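Teleop demos in sim, how many before the knob task works?

drawer_goblin
I've been recording demos for a kitchen set in sim, driving the arm by remote with a Tralla hand controller. The task is kettle onto a burner, then turn the knob. I have 60 good ones so far and the policy is fine at the kettle part and hopeless at the knob. It gets close, hovers, then pushes down on the stove top like it's ringing a doorbell. Do I just need more? A guy on another board told me 2,000 minimum and I about fell off my chair.

pamton_refugee
2,000 is silly for one task. I'd look at how you are driving before you record more. Do you pause before you grab the knob? I used to stop and line things up every single time, and the policy learned to stop and line things up forever.

drawer_goblin
Uh. Yes. I pause a lot, depth is really hard to judge from straight overhead.

solder_and_toast
Disagree with pamton a bit. Pauses are easy to trim afterward, I cut any stretch where the arm sits still for more than 10 frames and it was night and day. What you can't trim is one camera that looks down at everything. Add a wrist view!

pamton_refugee
Trimming helps, sure, but you also throw away the slow careful bits near contact, and those are the ones you want. Went through this with a drawer task at Kustmont. We trimmed hard and got an arm that slammed into handles.

solder_and_toast
Then your threshold was off, mine keeps anything where the fingers are moving. But fine, we're not going to agree on this one.

blondal_fan
Has anybody here tried hand guiding for knobs? I have the little Blöndal arm and I just grab it by the wrist and turn it myself. I can feel the ridge seat between the fingers, which I never get over remote. My remote set was 802 demos and the hand guided one is way smaller and works better. Not much use for a sim-only setup, I know.

drawer_goblin
Yeah no real arm here, sadly. I'll try a second camera and re-record the knob half by itself, kettle already parked, and try to keep my hand moving. Also going to start from more places, I think most of my runs begin with the gripper in nearly the same spot.

pamton_refugee
Do that last one first. And post your view so we can see what you're driving with.

drawer_goblin
ok, overhead view 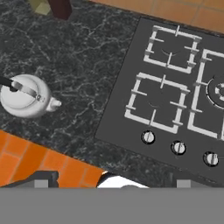
kettle on the left, knobs along the lower edge of the cooktop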